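Delwood Neighbors Help Board
Home & Crafts > Tape, glue and paper

How do I tape a big grid on a table so it stays straight and peels off clean?

Iqra Cheema
Member, Wekelby

Hi all! I'm helping set up the seed swap in August and I am way too excited about it. We had 100 little packets last year, all dumped in one heap, and people were digging through beans to find their basil. So this time I want a proper grid: each kind of seed gets its own square, with a name card in the corner, and anyone can walk up and see what's there.

My plan is painter's tape straight on the tables. The tables belong to the Gusow hall and they have a smooth light finish that I'd really like to give back the way I found it. I did a practice run at home on my kitchen table and by the third line I was already off. It looked fine from my chair, then I walked around to the other side and the whole thing leaned like a bad fence. Also, when I peeled it up the tape kept splitting into skinny strips and I ended up picking at it with my thumbnail for most of an evening. 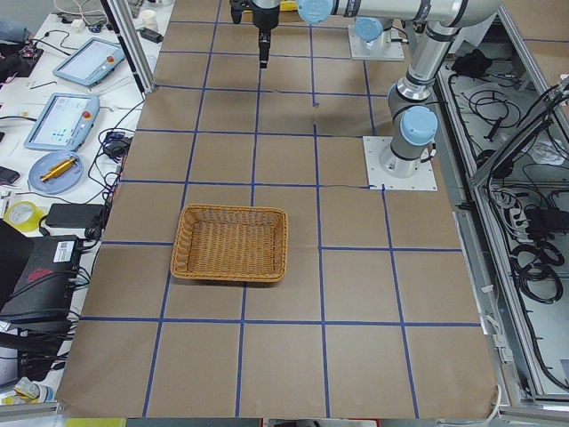 So I have a few things I'm stuck on. Do I measure every line or is there some trick with string? Should I put paper down first, or does that slide around once people start leaning on it? And how long can tape sit before it gets stubborn? We can get into the hall the evening before, which would be wonderful, but that means it stays down overnight and through the whole next day.

The squares need to hold a soup bowl, if that helps. Each table is 8 feet long and I'd love to get 17 kinds of seed on the first one (the tomatoes are getting their own table, obviously!). Thank you!!

Share | 12 comments | 3615 views

Hildegard Ostermann
Top helper

Oh, I love this! I do layouts like this for our quilt group all the time and it's one of my favorite jobs.

Paper or no paper: go with paper if you can find a roll wide enough. You can write right on it, spilled seed shows up, and when you're done you roll the whole thing up, tape and all. It only slides if you skimp on the edges. Fold it over the ends of the table and tape it underneath, pulled snug, and people can lean all they want.

If you do go straight on the tabletop, then how you tear and press matters a lot more. Cheap tape dries out along the edges of the roll, and once the edge has a nick in it the strip will rip right there when you pull. Buy a fresh roll. Keep it in a zip bag, because a roll that's been kicked around a toolbox picks up grit on the sides and never lets go cleanly again. And don't patch a torn line with a scrap end to end. Either overlap it well or pull the line and run a new one, it takes a minute and looks so much nicer.
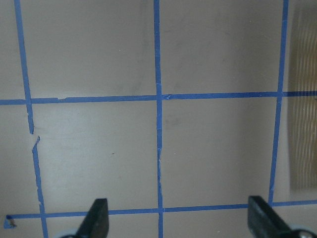 Blue tape straight on a light tabletop. The line on the left has torn ends with a bare gap between them.

For peeling, go slowly and fold the tape back on itself, nearly flat to the table. Yanking straight up is what gives you those skinny strips. If it does split, warm it with a hair dryer on low and start again from the other end.

Overnight should be fine with regular painter's tape as long as the table isn't in a sunny window. Try a short piece somewhere out of sight first, though, since it isn't your table.

Have fun with it, and please save me some poppies!

Helpful (41) | Reply

Timo Heitmann

We used yarn and thumbtacks once. Wouldn't on a hall table. Masking tape is cheaper but it grabs harder, so don't leave it on overnight. Good luck, sounds like a great swap.

Helpful (3) | Reply

Reinhold Buschmann

Everything Hildegard said, plus the measuring part, which is the fun part! My order:

1. Make tick marks along both long edges of the table, always measuring from the same end. If you measure each square from the last one, your little errors pile up, and that's how you got the bad fence.

2. Run the long lines first. Stick down one end, walk the roll to the other end, pull it tight in the air over the marks, then lower it. Don't press as you go.

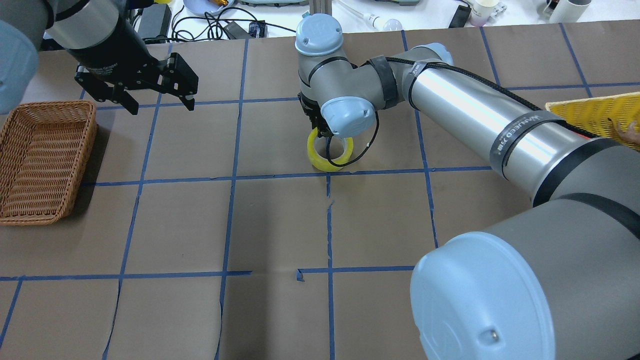 3. Now the short lines, from tick to tick. Do the middle one first, check it with a big book or anything with a true square corner, and work outward both ways.

4. Rub everything down with a dry cloth, and give the crossings a second pass.

For your 17 kinds I'd do 3 rows of 6. Leaves you one spare square for the pencil cup! Just check the depth of the table with your soup bowls before you commit to three rows, some of those hall tables are pretty narrow.

Helpful (28) | Reply

Iqra Cheema

Three rows of six!! I was trying to make 17 come out even and driving myself nuts. Bowls fit, I just checked with the tape measure. Going with paper, and I'm getting a new roll tomorrow. Hildegard, your poppies are set aside.

Helpful (6) | Reply

Related posts
- Best pen for writing on brown paper
- Getting old tape gum off a varnished door
- Seed packets from junk mail envelopes, anyone have a pattern?
- Folding tables to borrow near Wekelby
- Wobbly table leg, uneven floor

Get the Delwood digest in your inbox. Enter your email to sign up. Unsubscribe any time.

We use cookies to keep you signed in. Accept | Settings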